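Notas de la ponente – Benedetta Lo Presti
Sesión: La automatización en los servicios de cocina y lo que cambia para el personal
19 de abril de 2018

Apertura. Agradecer la invitación a Marulanda y saludar a los delegados de personal presentes en la sala. Recordar que las preguntas se recogen al final, salvo aclaraciones de vocabulario.

Punto de partida. Durska gestiona comedores y cocinas de apoyo en las que trabajan 105 personas. De ellas, 46 dedican parte de la jornada a tareas de orden: recoger utensilios, devolverlos a su sitio, despejar mesas y encimeras. Estas tareas no figuran en casi ninguna descripción de puesto, aunque ocupan una parte apreciable del turno. El programa Luline se ocupa de ellas y deja fuera, por ahora, la preparación de alimentos.

Método de trabajo. Insistir en este punto, que suele generar dudas. El personal enseña la tarea con pinzas manuales, una en cada mano, y el registro de esos movimientos sirve después para preparar el sistema automático. Se trabaja en cocinas corrientes, con los objetos que haya en ellas. (Pasar la diapositiva. Dejar unos segundos antes de continuar.)

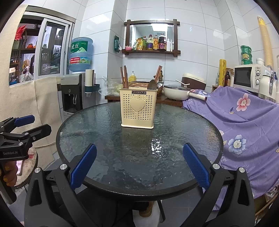 Pinzas manuales de almohadillas azules ante una mesa de cristal con un portautensilios.

Comentario a la diapositiva. Palillos de madera y una espátula metálica comparten el mismo recipiente. Para una persona con experiencia, sacar uno sin arrastrar el resto es un gesto automático; para una máquina es un problema de agarre, de ángulo y de orden. A ello se añade el cristal, con sus reflejos. Subrayar que el conocimiento del oficio entra en el sistema por esta vía, y que ese conocimiento tiene titulares.

Qué cambia para las personas. Tres cuestiones planteadas por la plantilla en las reuniones previas:

Tiempo. Las sesiones de demostración se realizan dentro de la jornada y computan como trabajo efectivo. Ninguna sesión supera las 2 horas. En el primer borrador este límite no existía; se incorporó a petición de los delegados.

Esfuerzo físico. Sostener una pinza en cada mano fatiga la muñeca y obliga a trabajar más despacio de lo habitual. El servicio de prevención de Naltham ha recomendado pausas y rotación. Mencionar que la recomendación sigue pendiente de aplicarse en los turnos de noche.

Categoría profesional. Quien enseña a una máquina realiza una función formativa. La dirección propone un complemento; la representación del personal pide una categoría propia. Exponer ambas posiciones sin pronunciarse – la negociación sigue abierta y se retomará en septiembre.

Empleo. Respuesta acordada en caso de pregunta directa: durante los 2 años del programa no se amortizará ningún puesto por causa de la automatización. No extender el compromiso más allá de ese plazo.

Si queda tiempo, leer el párrafo del acuerdo relativo al uso de las grabaciones. Copias en papel junto a la entrada.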